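Category: Products / Garment Handling
Reading time: 1 min

Daletti has opened orders for Oson, a two-finger gripper kit for garment sorting and returns work. The kit ships with the fingers, a wrist camera, a mounting plate and control software. Deliveries begin in July.
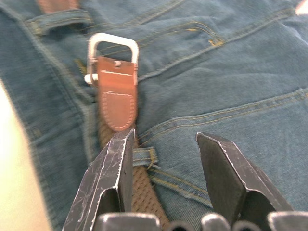
Oson is meant for clothing that does not lie flat — jeans with the belt still in the loops, for instance. Before release, Daletti ran the kit on 1,004 garments at the Mykhailiuk returns warehouse, 400 of them denim. Finger tips can be swapped in 10 minutes with a standard hex key.

The kit carries a 36-month warranty. Cinico will handle sales and service, and is taking requests for on-site trials now.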